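**Selling in three weeks and the fridge alcove stinks. What do I tell buyers?**

posted by **tealeaf_brimura**

We're listing our place in Brimura next month. The agent did a walk-through and was lovely about the colour of the hallway, the garden and the neighbours. Then she stood in the kitchen for a bit and asked if we "cooked a lot of fish". We do not cook any fish.

I've scrubbed the floor and had the bin out. It's strongest near the fridge alcove and worse after dinner. My partner can't smell it, but my partner also couldn't smell the dog.

Do I fix it, mask it or declare it? The agent suggested a plug-in from Fuvance that is meant to smell like linen. I put it in for a night and now the kitchen smells like fish that has been to a day spa. The fridge is staying with the house, if that matters.

---

**gumboot_landlady**

Take the plug-in out tonight. I've bought six houses over the years (sold most of them, regretted one) and the moment I smell fake linen I start looking for whatever it's standing in front of. Buyers aren't silly. They'll open every cupboard you own.

A fishy smell with no fish can be overheated plastic in a power point or plug. Yours sits behind a fridge, so stop using that outlet and get a licensed sparky to look before you spend another cent on cleaning. Mine found a scorched outlet behind the dishwasher and charged me $410, and I was so relieved I nearly tipped him.

If the wiring gets a clean bill, do the boring jobs. Pull the fridge out, clean the drip tray underneath, wash the door seals with bicarb and water, and take the crispers right out. Then empty most of the shelves before the open home. People do look inside an included fridge - I've watched a grown man inspect a butter compartment as though it had a water view.

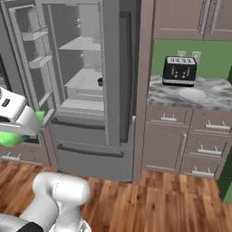
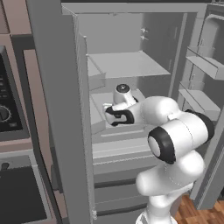
*Fridge open, grey inside and out.*

As for declaring it, the rules depend on your state. Ask your conveyancer, who is being paid to know. If the sparky finds a fault, fix it and keep the invoice. A buyer who asks can be shown the invoice.

---

**offthemarket_again**

Bake bread. Worked for my nan.

---

**clulau_road_reno**

Bread is a cliché and every buyer under 100 knows it. Open the windows.

Agree with gumboot on the power point, do that first. I'd add the rangehood. You said it's worse after dinner, and ours turned out to be venting straight into the ceiling space above the fridge, where it had been storing up years of stir-fry. The filters were a colour I'd call Old Ute. We replaced the lot with a ducted one from Vik, painted over the stain and waited 3 weeks before the photos. No one mentioned a smell at any of the inspections. They mentioned the carpet instead, at length.

Also, get a friend with a working nose to come round in the evening. Don't warn them what they're sniffing for.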